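Mudgway forum > Software > Converting old plot files

plurko_fan
23/08/2018
I've been using Plurko to turn my old pen plotter files into SVG, and it's great until a file has text in it. Then every label comes out 3 times too wide! I've got 236 of these drawings (mostly rail layouts) and I really don't want to fix them by hand.

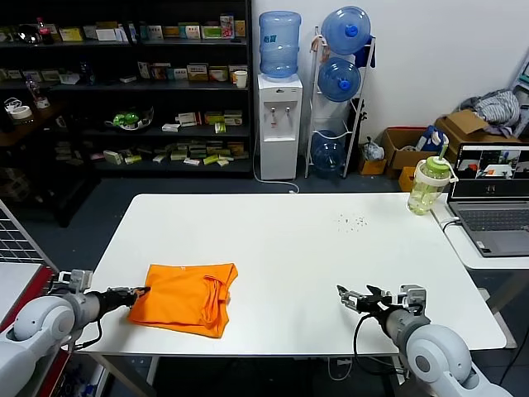
Does Plurko read the character size from the file?
It only reads it if the size comes before the first label, otherwise it falls back to its own default.

jiltness5
I'd skip Plurko altogether. Ernwood handles labels fine and it runs from the command line, so you can do the whole folder in one go.

plurko_fan
Tried Ernwood last October. It lost all my pen colors, so no thanks :)

jiltness5
Did you give it a pen table? Mine keeps colors just fine. You need one line per pen in the settings file, and it's picky about spaces.

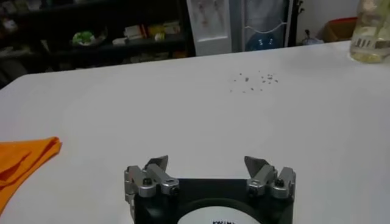

It also wants the pens in order, so if you only use pens 2 and 5 you still have to list the ones in between. Silly, but it works.

old_inkwell
Don't agree, that's a lot of fuss for labels. Open the plot file in a text editor, move the size line up to the top, save, and run Plurko again.

plurko_fan
OK, moved the line in one file and the labels look right! Now I need a script for the rest.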